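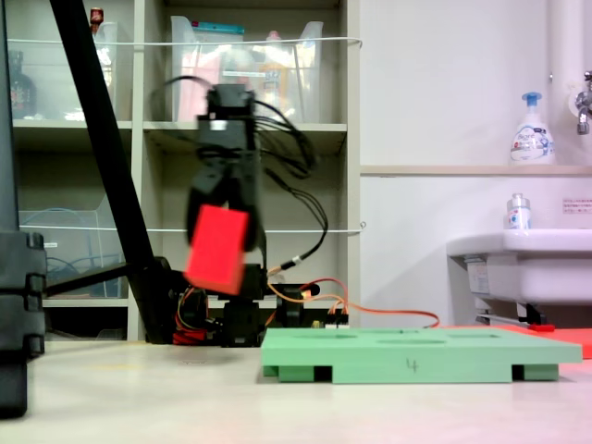
Figure 1. Robotic arm with a red block in its gripper.

Multilingual Program Booklet for the Vornstead Language College Student Festival
Final project report, Event Communication module
Submitted 10/19/26

1. Background

The student festival at Vornstead Language College is held every May in Tarcombe Hall. It combines a speech contest, a set of stage performances and a hall of class exhibits. Speeches are given in English by students for whom English is a second or third language. Most guests are family members and host families, and many of them do not read English well.

In previous years the program was a single folded sheet in English, with the stage schedule on one side and a floor plan on the other. Staff at the welcome desk reported that the same few questions were asked all day: where the speeches were held, when a given class was on stage, and whether seats could be saved. The project group was asked to design a booklet that would answer these questions in the languages most used by guests, and to measure whether it was used.

2. Scope

The booklet covered the stage schedule, the floor plan, a summary of each speech and general notices. Exhibit labels were left to the classes and are not part of this report. Signs inside the hall were changed in one place only, at the foot of the main stairs, where the floor names did not match the plan.

3. Choice of languages

The registration form sent to families included a question on preferred reading language. The form returned 14 different languages. Printing all of them was outside the budget, so a cutoff was set: a language was included if it was named by at least eight households. Five languages passed. English was added as the base text, giving six versions of every notice.

For the remaining languages a one-page insert was prepared with the floor plan and times only. Times and room numbers need no translation, and the headings were replaced with symbols. The symbols were tested on students from another class before printing. The symbol first chosen for the speech contest (an open mouth) was read by most of them as food, and was replaced by a microphone.

4. Translation process

There were 10 speeches in the contest. Each speaker supplied a summary in English of no more than four sentences. Summaries were translated by student pairs, one student writing and the other checking against the English. Pairs were assigned so that at least one member was a native reader of the target language.

Three problems came up:

Late changes. Two speakers changed their topics after translation had started. The summaries had to be redone in all versions, and one was finished only on the evening before the files were due.

Text length. Some versions ran much longer than the English. The layout had been drawn for English text and the boxes overflowed. The type was reduced by one point in the longest version, which made it harder to read than the others.

Names. There was no agreed rule for writing speakers' names in other scripts. The group decided to print all names in Latin letters, as given by the speaker, and to add the local script only when the speaker supplied it.

5. Layout and printing

Pages were set in Druneck, the layout program installed in the college computer room. Druneck handled right-to-left text correctly on screen but reversed the punctuation on export. The affected pages were exported as images instead. This solved the punctuation fault but gave slightly softer print.

Printing and stapling were done by Bhatia Print. The proof was checked by two members of the group working separately, and their corrections were merged. One error was missed: the lunch break in one version was given as starting at the end time of the last morning speech, with no gap. It caused no known difficulty on the day.

6. Results

A total of 289 booklets were handed out at the welcome desk. Inserts were not counted, as they were left in an open tray. This was an oversight and means that demand for the smaller languages cannot be stated.

Questions at the desk were logged by subject on a tally sheet. During the first hour, 23 questions were logged, and most were about parking, a subject the booklet did not cover at all. Questions on the speech contest room were rare. No log exists from earlier years, so a direct comparison is not possible - the only reference is what desk staff remembered.

Short interviews were held at the exit with guests who were willing to stop. Several said that they had read the speech summaries during the speeches and had followed them better as a result. Two guests said that they had not noticed that other languages were available, having opened the booklet at the English section and stopped there. The language index was on the inside cover and should have been on the front.

7. Recommendations

The language index should be printed on the front cover, with each language named in its own script.

Speech topics should be fixed before translation begins. A date three weeks ahead of the print deadline is suggested.

Boxes should be drawn to fit the longest version - English can then be set with white space left over.

A parking notice and a map of the approach road should be added to all versions and to the insert.

Inserts should be handed out by desk staff and tallied by language. The tally sheet used this year is stored with the layout files in the module folder, together with the final text of each version and the corrected lunch times.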